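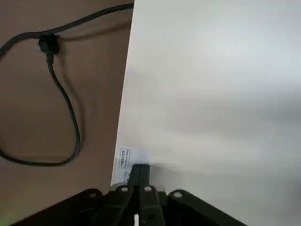 Dunitz Wrist Kit for teaching by demonstration

I built the first Dunitz because I was sick of losing the good part of every recording. You know the bit, right where the finger meets the thing it's supposed to push, and the arm is blocking your view! So the camera sits down at the wrist, looking out past the fingers, and every example you record has the contact in it.

You guide the arm through the job, press the pedal, and Trilto (our recording software, included) saves the video and the joint positions together. Bad take? Tap twice and it's gone. My own push-the-panel set took 420 takes over a long October, and I kept the clumsy ones where I recovered, which I'd tell anyone to do.

What you get: wrist bracket, camera, foot pedal, 13 feet of cable and a Trilto license for one arm. The bracket fits the Vunico and Liew arms. Got something else? Write to me before ordering and I'll check the bolt pattern (I like doing this, really).

The kit is $1,983, and storage for your first 1,000 takes is included.

Bendik Fjeld, Dunitz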